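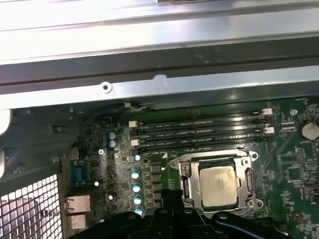
Wrist camera view over the memory slots and processor, Trovach work cell.

Progress report to the Heiskanen fund, May

We are delighted with how this period has gone. Trovach set out to find out whether a robot arm can learn to take apart old desktop computers from a fairly small set of hand-guided runs, and the answer is looking like a yes for more of the job than we had hoped (the memory modules especially!).

The main change since our last report is how the arm decides when to stop pushing. The old method went by position only, and it struggled whenever a board sat a millimetre high. The new one mixes the wrist view with the force felt at the fingers, and the difference is lovely to watch. Out of 34 test runs on memory latches, 29 finished without help, using a model trained on 2000 short clips. Of the rest, 4 stopped safely when the force limit kicked in, and one we had to halt by hand.

We also compared training with the wrist view alone against training with the wrist and side views together. The pair wins clearly on reaching the right spot, though it adds little once the fingers are touching something. 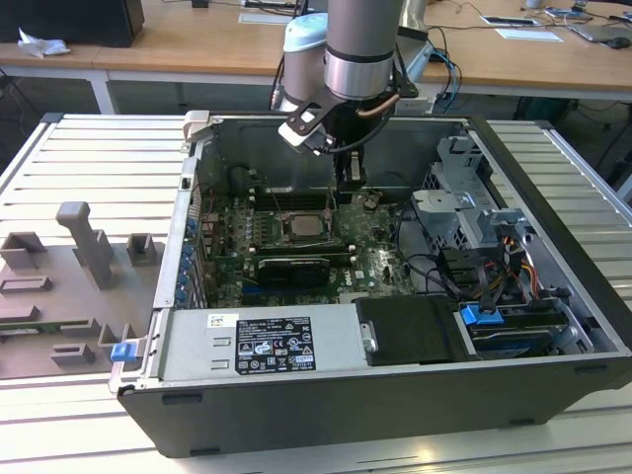 Vilho Honkanen asked at the Histinmont review whether the force limit would carry over to other makes of case, and would like to see that tested before we move on to processors. We agree, and have put it first in the plan for the next period. Kistama has offered us a mixed batch of old towers, so we can start straight away. The processor lever work follows after that, with the budget unchanged.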